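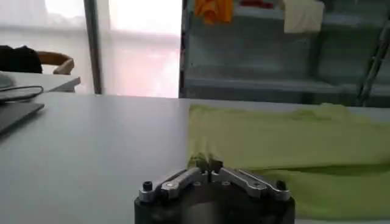

Is the Lesterero folding kit worth paying for once the trial period runs out?
On the evidence so far I would extend the trial if Plungate lets us, and leave the annual plan alone until they answer the points further down.

Notebook, 2025-06-19
Lesterero kit, cloth handling review

Going back through my notes from the sales call before they go stale. Plungate sells Lesterero as a kit plus a service. The kit is the wrist camera mounts, a calibration card and a software licence. The service is that you record your own demonstrations, upload them, and get a folding policy back that is tuned to your arms and your table. The brochure says "any garment, any bench". I wrote "any?" in the margin at the time and I haven't crossed it out.

What they quote:
Kit, one off: $865
Service: $200 a month, billed yearly
Spare camera mount: not on the price list, have asked
Support: email only on our tier

The starter set that comes with the licence has 782 demonstrations in it. I skimmed a fair few last night. They're nearly all towels and square cloths, with T-shirts turning up late in the list, and every shirt I opened had been laid out beautifully flat before the recording began. Of course it folds well from there. So would I. The hard bit with laundry is getting from a heap to flat, and I can't find a single heap in what they sent.

Setup
Mounting took the morning. The instructions assume the same gripper on both arms and ours don't match: black multi-fingered hand on the left, parallel jaw on the right. The Plungate form has a drop-down for "end effector" and you can only pick one. I picked parallel jaw and put the left hand in the comments box. Got an automated reply saying the configuration was accepted. I'd like to hear that from a human before I believe it.

Calibration was fine. The card is a decent thing, stiff and matte, and the routine finishes by itself. The window is the bigger worry. Their guide asks for "even indoor lighting" and our wrist views get a big patch of white on the left whenever the right arm looks up past the table. Blinds are on order anyway so I'm not going to blame the kit for that one.

Pinch and lift
I spent most of my time on this. The Lesterero idea is that the right gripper takes a small pinch of cloth, raises it slightly, and the policy decides from the wrist view whether it has one layer or two. If it has two when it wanted one, it lets go and tries again a bit further in.

The pinch itself is good. I'll give them that. It comes down gently and doesn't scrape the table, which the Parisi demo unit did every time when we had it in. What I don't trust is the layer decision. The log prints a confidence number with each pinch and it hardly moves. I bunched the shirt up on purpose to see whether the number would drop, and it came back as sure of itself as before. Either the number is measuring something other than what the manual says or it's there to look reassuring.

Asked Plungate for the definition. They sent me a link to the page of the manual I had quoted to them.

One more thing for whoever runs it next: after a failed pinch the arm goes back to its ready pose with the fingers fully open and waits for the operator to press continue. 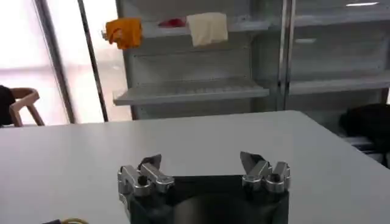

That pause can be turned off in the settings, but the setting resets each time the software restarts, so check it before walking off to make tea. I lost a good part of an afternoon to a robot politely waiting for me.

The retry limit is 20 by default. I'd bring it well down. Past the first few goes it tends to pinch in the same place over and over, and each go drags the cloth a little, so by the end the shirt is in a worse state than when it started. There may be a way to make it give up and re-spread from scratch. The manual hints at a "recover" skill and then says it is coming in July. I have seen "coming in" features on this sort of product before and I'd price it as if it isn't coming at all.

Colour
Ran everything on the lime green shirt and I think that flatters the kit. It's a loud colour on a pale table and a child could find the outline. The cream towel is the test I want. Same table, low contrast, edges that disappear in the glare. If the brochure is right the policy won't care. My bet is it will care a lot. Leaving the towel up on the shelf with the orange cloth for now so all the trial cloths stay together – please don't take them for wiping down.

The printed lettering on the shirt might matter too. My hunch is that the policy uses the print to work out which way is up, and that a plain shirt would confuse it. We haven't got a plain one. Someone bring one in, any size, nothing precious.

Two hands together
The fold is meant to be a joint job, one side holding while the other carries cloth across. With our odd pair of hands I expected trouble and so far the trouble is mostly on the left. The multi-fingered hand wants to press the cloth where the policy thinks it is gripping. Pressing is all right for holding down. It's no use if the next move needs that end lifted. The folded shape I'd accept is a long rectangle with the sleeves tucked in, nothing fancy, and I'd be happy with a few creases. Plungate's own pass mark is "visually acceptable to the customer", a phrase I'd like to see them try to put in a contract.

I've written our own pass mark on the whiteboard: sleeves inside the outline, no flap hanging over the table, can be picked up flat and moved without coming undone. The last part is the one I care about. A fold that falls open when you lift it is only a drawing of a fold.
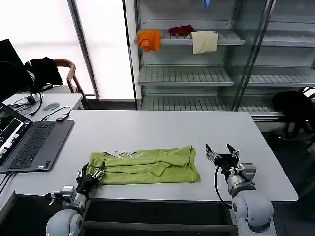

Against the other options

Promitex quoted us for doing it all on site. Their price was silly, but they did ask to see our grippers before giving it, and they asked what fabrics we use. Plungate asked for our billing address.

Parisi is cheaper up front and the software is clumsy. You do get the trained weights to keep. With Lesterero the policy stops when the plan stops, and I only found that in the licence text. It wasn't mentioned on the call. For a lab that has to show the same result again a year later I think this matters more than the fee does.

Doing it ourselves is the fourth column in my table and I keep going back to it. We have the arms, we have the cameras, and recording demonstrations is the dull part whichever way we go. What we would be paying for is the training time and the pinch behaviour. The pinch behaviour is worth something to me. I can't say yet if it's worth a yearly bill.

Still open
Ask Plungate in writing: what happens with mismatched hands, and is the left one being treated as a gripper.
Ask again what the confidence number means. Don't accept the manual link.
Cream towel runs once the blinds are up.
Start from a crumpled shirt, and keep the failures in the folder with the rest.
Lower the retry limit and note the new value in the config file, top line.
Find out who holds the uploaded recordings after we cancel. The licence says "retained as required" and I don't know required by whom.
Yellow cable at the corner of the table needs tying back before the next run.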